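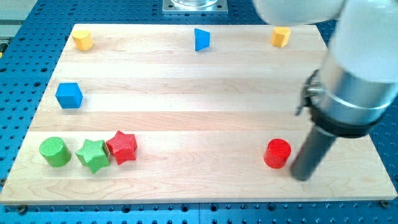
一座酒店是怎么过一天的？

你住过酒店吗？推开门，床单平平整整，枕头鼓鼓的，浴室里的毛巾叠得方方正正，连窗帘都拉得刚刚好。很多小朋友进门第一件事就是往床上一扑（大人们看见了会叹气，可他们心里多半也想扑一下）！

可是你想过没有，昨天晚上，这张床上睡的是另外一家人呀。他们的行李、饼干渣、湿漉漉的泳衣，都到哪儿去了？谁把房间变回了这个样子？你的名字又是怎么跑到前台的电脑里的？

今天我们就跟着一座酒店，从天还没亮一直看到半夜。我们要去的这家叫杜曼酒店（Duman），在一个叫普莱斯顿（Pleston）的海边小城，一共有244间客房，最高的一层是15楼。它不算特别大，也不算特别豪华，但该有的本领样样都有。准备好了吗？出发！

清晨五点：厨房最先醒来

客人还在打呼噜，厨房里的灯已经亮了。面包师傅是全酒店起得最早的人之一。面团要先“发”一阵子，让里面的酵母吃掉一点点糖，吐出好多小气泡，面团就慢慢胖起来了。这件事急不得，所以面包师傅只好早早起床等着它。

酒店的早餐有个有趣的难题：到底要做多少？做少了，晚来的客人就没得吃；做多了，又会浪费。厨师长每天晚上会拿到一张单子，上面写着今晚住了多少大人、多少小孩。别小看“多少小孩”这一栏，它非常重要！小孩多的日子，煎饼和香蕉会消失得飞快；出差的大人多的日子，咖啡机从六点半开始就没停过。下雨天呢，大家都不着急出门，早餐会吃得又慢又久。有经验的厨师看看单子，再看看窗外的天，心里就有数了。

鸡蛋也有学问。炒蛋放久了会变干，所以厨房每次只炒一小盘，端出去，快吃完了再炒下一盘。你下次吃自助早餐的时候可以留意一下，盘子虽然很大，里面的东西常常只有浅浅一层，过一会儿就有人来添。这样你吃到的就总是比较新鲜的。

早上七点：前台交班

前台就是你一进大门看到的那张长长的台子。那里永远有人，白天有，半夜也有，过年也有！当然啦，人总要睡觉，所以大家轮流来，这就叫“轮班”。一般分成早班、晚班和夜班，像接力赛一样，一棒接一棒。

接力赛要传棒，前台传的是消息。夜班的人会告诉早班的人：三楼有位客人要一辆六点半的出租车，已经坐上走了；七楼有个房间的灯泡闪个不停，要请维修师傅看一看；九楼的小朋友丢了一只兔子玩偶，还没找到，请大家帮忙找。

这些事都要写下来。为什么不光用嘴说呢？你可以玩一次“传话游戏”，让一句话从第一个人传到第六个人，听听最后变成了什么样，就明白啦。

你的名字是怎么跑进电脑里的

假如你家打算二月去普莱斯顿看海。爸爸妈妈在手机上选好日子，点了一下“预订”，几秒钟之后，杜曼酒店的电脑里就多了你们家的名字。这中间发生了什么？

酒店里有一个管房间的软件，杜曼酒店用的那个叫Usesach。你可以把它想成一张超级大的格子表。每一行是一个房间，每一列是一个晚上。某个房间某个晚上有人要住，那个格子就涂上颜色；没有人住，格子就是白的。你们家订了两个晚上，就有两个挨在一起的格子被涂上了颜色，别人再来订，电脑就会说：“这个房间这两晚已经有人啦，看看别的吧！”

听起来很简单，对不对？可是麻烦的地方来了。同一个房间，可能有人在手机上订，有人在网站上订，还有人直接打电话来订。要是两个人在同一时刻看中了同一个白格子，怎么办？软件的办法是“先到先得”，谁的消息早到哪怕一眨眼的工夫，格子就归谁，另一个人的手机上马上会显示这间已经订满。

还有一个小秘密：你们订房的时候，往往只定下了“哪一种房间”，比如一间有两张床的海景房，至于是哪一个门牌号，常常要到快入住的时候才安排。这样酒店就能灵活地挪来挪去。要是你们一家分住两个房间，前台会尽量找两间挨着的，有的房间之间还有一扇门可以打开，孩子们可喜欢那扇门了！

来玩一个格子游戏

拿一张方格纸，画五行，每行写上一个房间的号码。再画七列，当作七个晚上。现在请家里人来“订房”，有人住一晚，有人住三晚，有人住五晚。规则是：一位客人住几晚都要待在同一个房间，中间不许换。

试试看，你能让多少位客人都住下？你很快会发现，有时候明明还剩好几个白格子，可它们东一个西一个，想住三晚的客人就是塞不进去。把前面的客人换个房间，格子连起来了，嘿，又能住下啦！前台的工作人员和他们的软件天天都在玩这个游戏，只不过他们的格子纸要大得多。

上午十一点：大搬家时刻

很多酒店规定客人上午离开，新客人下午再来。杜曼酒店规定的是十一点之前退房，下午三点以后入住。中间这一段时间，就是整座酒店最忙、最热闹的时候。走廊里全是推车，电梯上上下下，像一场安静的大搬家。

打扫房间的人叫客房服务员，他们真的很厉害！走进一间刚退房的房间，他们有一套固定的顺序。各家酒店不完全一样，杜曼酒店是这样做的：

第一步，敲门，说“客房服务”，等一等，再敲一次。就算电脑上写着客人已经走了，也一定要敲。

第二步，拉开窗帘，打开窗户通通风，看看有没有客人忘了东西。枕头底下、床缝里、浴室门后的挂钩上，都要看。

第三步，把用过的床单、被套、毛巾收走，垃圾也收走。

第四步，铺床。

第五步，打扫浴室。

第六步，擦灰，从高的地方往低的地方擦。你猜猜为什么？因为灰尘会往下掉呀！要是先擦了桌子再擦上面的架子，桌子就白擦了。

第七步，吸地，一边吸一边往门口退，这样就不会在刚吸好的地毯上留下脚印。

第八步，站在门口，像客人一样往里看一眼。枕头歪了吗？杯子够不够？灯都会亮吗？

你在家里收拾自己房间的时候，也可以学学“从高到低、从里到外”这两招，特别管用。

铺床也有绝招

酒店的床为什么看起来那么平？绝招在四个角上。服务员会把床单的角折成一个斜斜的三角形，再紧紧地塞到床垫底下，有点像包礼物的时候折包装纸。这样床单就被拉得紧紧的，你晚上翻来滚去也不容易把它蹬乱。

想学吗？先把床单铺平，让床尾多垂下来一些，塞到床垫下面。再走到旁边，拎起离床角一只胳膊远的床单边，往上提，你会看到它形成了一个三角形。把三角形先放在床面上，将下面垂着的部分塞进去，再把三角形放下来，也塞好。第一次做可能会歪歪扭扭，多做几次就好了。请大人帮你抬一下床垫，它比看上去重多了！

脏毛巾的旅行

现在我们来说说那些被收走的床单和毛巾。你算算看，每位客人一条大毛巾、一条小毛巾，浴室门口还有一条踩脚的，再加上游泳池那边用的。杜曼酒店在忙的日子里，一天要洗1000多条毛巾。家里的洗衣机可吃不消！

所以有的酒店在地下室建了自己的洗衣房，有的酒店则请专门的洗衣厂帮忙。杜曼酒店选的是后一种，洗衣厂叫Detside，在城外的一条大路旁边。每天中午，一辆厢式货车开到酒店的后门，卸下一车干净的，装走一车用过的。

到了洗衣厂，毛巾们先要分组：毛巾和毛巾在一起，床单和床单在一起，沾了果汁、巧克力或者防晒霜的要单独挑出来，请它们先去“泡一泡”。然后进入巨大的洗衣机。有一种洗衣机长得像一列火车，里面分成一节一节的“车厢”，第一节打湿，中间几节洗，后面几节冲，一批衣物往前走一节，后面的一批就跟上来。从进去到洗完、烘干、叠好，Detside给一批毛巾安排的时间是55分钟。

床单不用烘干机，它们要从滚烫的大滚筒中间穿过去，进去的时候还潮乎乎、皱巴巴，出来的时候又干又平。工人们把床单的两个角夹好，机器就把它展开、压平、折起来。那个车间里总是热热的，有一股干净棉布的味道。

你可能在酒店的浴室里见过一张小卡片，意思大概是：毛巾挂起来，表示我还想接着用；毛巾放在地上或者浴缸里，表示请换新的。住好几个晚上的时候，你可以和家里人商量一下，毛巾还干净就挂起来。少洗一条，就能省下一些水和电。在家里，我们也不会每天换一条毛巾，对吧？

酒店的“背面”

酒店有两面。客人看得见的那一面有地毯、有花、有音乐；客人看不见的那一面叫“后场”，有宽宽的走廊、结实的地板，还有专门运货的电梯。门上往往写着“员工专用”。

如果你能到后场走一趟（有的酒店会在节假日安排小朋友参观，可以问问前台），你会发现那里像一座小城市。有员工食堂，服务员和厨师们在那儿吃午饭；有制服间，每件制服都挂着号码；有库房，架子上码着灯泡、卫生纸、小瓶的洗发水，还有备用的婴儿床；还有维修间，里面的工具多得让人眼馋。

维修师傅是后场的“医生”。水龙头滴水了找他，电视没有声音了找他，行李箱的轮子掉了，有时候也找他。他每天还要去看看那些客人从来不会注意的大家伙：烧热水的锅炉、抽水的水泵，还有吹冷风和暖风的机器。

说到热水，你想过这个问题吗？早上七点半，好多人同时在洗澡，为什么你打开龙头，热水还是一下子就来了？在家里有时候还得等一等呢！原来，很多酒店会让热水一直在管子里慢慢地转圈，从锅炉出来，经过每一层楼，没用完的再回到锅炉里加热。热水总是在你的墙后面路过，你一开龙头，它就拐个弯出来了。

房卡是怎么认识你的门的

“嘀！”绿灯一亮，门开了。小朋友们最喜欢抢着刷房卡，这一声“嘀”实在太过瘾了。

薄薄的一张卡，里面藏着一个小小的芯片和一圈细细的线圈。卡里没有电池，它靠近门锁的时候，门锁会送给它一点点能量，让它醒过来。醒过来的卡片就报出一串密码。门锁听了，核对一下：是这个房间吗？日期还没过吧？都对上了，才会打开。

前台给你们房卡的时候，会把卡放在一个小盒子上停一下，就是在往里面写这串密码。等你们退房的时间一到，密码就过期了，这张卡再也打不开那扇门。接着它会被写上新的密码，交给下一位客人。同一张卡可能去过好多楼层，开过好多扇门呢。

要是房卡丢了怎么办？别慌，赶快告诉爸爸妈妈，一起去前台。前台会做一张新卡，新卡一刷，旧卡就不管用了，谁捡到都打不开你们的门。还有一件很重要的事：房间号码是你们家的小秘密，在电梯里、在餐厅里，不要大声喊出来，也不要告诉不认识的人。

下午三点：欢迎欢迎！

干净的房间准备好了，服务员在手机或者平板上点一下，Usesach里那个房间就从“待打扫”变成“可入住”，前台马上就看到了。新客人拖着箱子进来，有的刚下火车，有的开了好久的车，有的小朋友已经在大人肩膀上睡着了。

前台会请大人出示证件，核对名字，问一问要住几晚、几个人、有没有特别的需要。什么叫特别的需要？可多啦！有人对羽毛过敏，要换别的枕头；有人坐轮椅，要住门更宽、浴室里有扶手的房间；有人带着小宝宝，需要一张婴儿床；有人怕吵，想离电梯远一点。这些如果在订房的时候就说好，酒店就能早早准备。

你也可以提问题哦。早餐几点开始？游泳池在几楼？哪条路去海边最近？前台的人很喜欢回答小朋友的问题，他们的抽屉里说不定还有一张画着沙滩和灯塔的地图。

那么多人住在一起，怎么才不吵呢

酒店的墙和门都想了不少办法。地毯能把脚步声“吃掉”一大半，厚窗帘能挡住外面街上的声音，门边上有一圈软软的条子，门一关，缝就被堵住了。

不过，最好的办法还是大家互相体谅。走廊是所有人共用的，在里面赛跑、拍球，每一个房间都听得见。门可以用手扶着慢慢关。早上你精神得像只小公鸡，隔壁的叔叔可能刚坐了一夜的飞机，正想多睡一会儿。走到房间里、大堂里或者院子里再说那个超级好笑的笑话吧！

进房间以后的小侦探任务

放下行李，先别急着看电视，来做一回小侦探！请大人和你一起完成：

找一找门背后的那张图。它画着你们这一层楼，一个小点表示“你在这里”，箭头指着楼梯。那是着火的时候要走的路。和大人一起沿着箭头走一遍，数一数从你们的门口到楼梯要经过几扇门。要记住，遇到火警要走楼梯，不要坐电梯。

找一找灯的开关。晚上起来上厕所，按哪一个才对？有的酒店开关多得像飞船的驾驶舱，睡觉前练习一遍，半夜就不会把所有的灯全点亮了。

试一试水龙头。哪边热，哪边冷？每家酒店都可能不一样，先让大人调好再伸手。

看一看窗户和阳台。阳台一定要有大人陪着才能去，椅子不要搬到栏杆旁边。

给你的东西安个家。牙刷放哪里，睡衣放哪里，玩偶放哪里。东西有了固定的地方，走的时候就不容易落下。

傍晚：大堂里的热闹

太阳快落山的时候，从海边回来的人带着沙子进了大堂。门口那块大大的脚垫就是用来接沙子的，请你在上面多踩几下，跺跺脚！一粒沙子很小，可是一百双鞋带进来的沙子，能把地板磨花。

餐厅里，服务员们在摆桌子。他们摆刀叉的时候会看看桌边，让每一把都离桌边一样远。需要儿童椅的桌子已经提前放好了椅子。厨房里的人喊着菜名，声音很响，可是隔着两道门，外面只听见轻轻的音乐。为什么要两道门呢？一道专门进，一道专门出，端着热汤的人就不会撞上端着空盘子的人啦。

丢了的东西去哪儿了

还记得九楼的那只兔子玩偶吗？

每家酒店都有一个“失物招领”的地方，有时候是一个柜子，有时候是一整间小屋子。最常见的是手机充电线，其次是袜子（总是一只！），还有眼镜、睡衣、帽子和小朋友的玩偶。每样东西都会装进袋子，写上在哪个房间找到的、什么时候找到的，再登记到本子上或者电脑里。

玩偶特别爱藏在被子里。它们和床单的颜色差不多的时候，很容易被一起卷走，坐上货车去洗衣厂。九楼的兔子就是这样到了Detside，在分组的台子上被工人发现，第二天中午坐着送毛巾的车回来了。它的主人抱着它在大堂里转了三圈。

所以，退房之前请做最后一次检查：被子掀开看一看，床底下照一照，插座上瞧一瞧，浴室里望一望。

半夜十二点：酒店不睡觉

大堂的灯调暗了，音乐也停了，夜班的人来上班。他们要做一件客人看不见的事：给这一天“关账”。谁住了哪间房，谁在餐厅吃了晚饭，谁打了洗衣服的电话，全都要核对一遍，再让电脑翻到新的一天。

夜里也会有人来。飞机晚点的一家人拖着箱子走进大门，又累又饿，前台给他们端来热水，告诉他们房间一直留着。也会有人打电话：“请问有没有退烧药？”前台会帮忙找最近的、晚上还开门的药店，或者联系医生。保安叔叔和阿姨沿着走廊一层一层地走，看看防火门有没有关好，楼梯间的灯亮不亮。

到了五点，厨房的灯又亮了。面团放进盆里，盖上布，开始慢慢地变胖。

几个小词典

入住：来到酒店，办好手续，拿到房卡。

退房：离开酒店，交还房卡，结清费用。

轮班：几组人轮流工作，这样一整天都有人在。

后场：客人看不见的工作区域。

客满：所有的房间都有人住，Usesach的格子表上，这一晚的那一列没有一个白格子。

叫醒服务：请前台在早上某个时间打电话到房间，把你叫起来。要是你自己六点就醒了，那就去叫爸爸妈妈吧，轻一点叫！

下次住酒店可以问的问题

这里一共有多少间房？最高的一层是几楼？

你们的毛巾是自己洗，还是送出去洗？

客人丢过的最奇怪的东西是什么？

早餐的面包是几点开始做的？

把听到的回答写下来或者画下来，带回学校讲给同学听。问的时候记得先看看前台有没有排队的人，等大家都办完了再问，他们就有时间慢慢讲给你听啦！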